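Call for participants: Breltidum home robot build, Travdale shared workshop
Posted April 2019

We are looking for three people to join the build of Breltidum, a household arm on a wheeled base. We work two evenings a week in the shared workshop in Travdale. The arm is assembled, and most of the work until the end of May is in simulation, in two rooms we call Sala and Sundov. The positions are unpaid. Materials are covered.

Sundov is the bedroom. It has a low bed with a navy blanket and is used for reaching and pick-up tasks close to the floor. 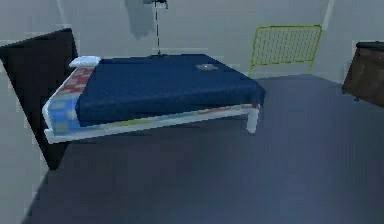
What you would work on

Reach planning over soft and wide furniture. Finger control and grip force. Marker tracking at the wrist. Furniture models for both rooms, including collision shapes.

The mattress contact model needs the most attention, and whoever takes the planning position will start there.

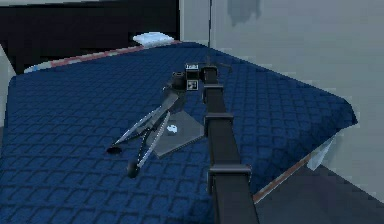
The planning position suits someone who has written motion code before, in any language. You will get the current planner, the open bug list and a desk with a workstation. A typical job is bringing the open fingers down over a thin, flat thing lying on the quilting and keeping the pads from sinking into the model. The second position is for wrist tracking and calibration. The third is modeling.

Whoever does the modeling will spend most of their time on Sala, where the table and chairs still have rough collision shapes. Chair legs are the main problem.

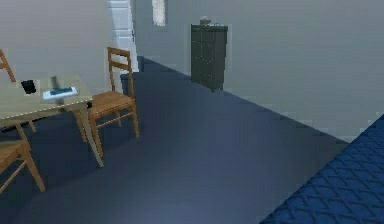
We also want the textures cleaned up, but that can wait until the base drives through both rooms without getting stuck.

What we ask

Six hours a week through May. Basic Python or C++. Workshop membership, which costs $50 and includes a door key. You must be 18 or older.

To apply, send a short note on something you have built to the Breltidum mailbox at the workshop, Unit 42, Travdale, or leave it at the front desk. Say which position you want.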